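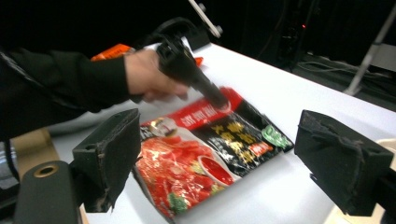

**From:** Miyuki Aoki
**To:** rajput-tapers list
**Subject:** Re: Tanditstead soundboard vs. audience source, track order and pitch

Vikas Bhardwaj wrote:

> I have been comparing the two circulating sources for the Rajput set at
> Tanditstead in May. The audience recording runs sharp against the
> studio versions on Pedura, and the soundboard does not. It also has
> "Pallix" before the long instrumental, where the soundboard has it after.
> Can anyone say which order is right? I would like to fix the tags
> before I seed the merged version.
>
> Second question: is the gap in the soundboard at the end of side one
> a tape flip, or was the feed lost? I can't hear a run-down.

Vikas,

The soundboard order is correct. I have Archana Bisht's handwritten set list from that night, and "Pallix" is the first encore. The instrumental closes the main set. Whoever transferred the audience tape split it into files and then sorted them by name, which put "Pallix" in the wrong place. If you listen to the first few seconds of the audience file, the crowd noise fades up from nothing. There is no such fade anywhere else on that source, so it was added at the split.

On pitch: I measured both against the keyboard intro to the second song, which is a fixed-pitch instrument and was not retuned on that tour as far as I know. The soundboard is within a few cents of concert pitch from start to finish. The audience source starts close and drifts sharp through each side, then drops back after the flip. That pattern points to the recording deck slowing down as its batteries ran low, and not to the playback deck. A single speed correction will not fix it. You will need to correct each side on a curve. I would set anchor points at the start of every song and leave the talking between songs alone.

The gap in the soundboard is a flip. Phúc Vi ran the desk feed and was using 90 minute cassettes, with the long songs falling badly for him. You can't hear a run-down because he stopped the deck by hand before the leader. The missing part is the last chorus of the ballad and the start of the band introductions. The audience source has all of it, so patch from there – but correct the pitch before you line up the edit, or the join will be obvious on the held organ chord.

Some notes on the merge itself:

- The soundboard has almost no drums in the left channel. This is how the desk was set and should be left as is.
- Roll off the audience source below 100 Hz. There is a rumble from the hall that masks the bass.
- Please don't apply noise reduction. The last merged version on this list had the cymbals smeared and we had to withdraw it.
- Keep the transfers at the original sample rate and dither once, at the end.

For the tags, use the title as printed on Pedura and not the working title from the set list. Geeta Malhotra keeps the show index and has this one as entry 304. Quote that number in the text file so the two sources and the merge can be linked. The index still lists the audience source as complete, but it lacks the final encore. I have sent her a correction.

One thing I could not settle is the guest on the last song. The set list only says "+ horn" and the introduction is off mic on both sources. If anyone on the list was near the stage, please reply here and I will add it to the notes.

I can upload my raw transfer of the soundboard if yours is the older one. Check the length of the first file: mine has 9 seconds of tuning before the count-in, and the older transfer starts on the count.

Miyuki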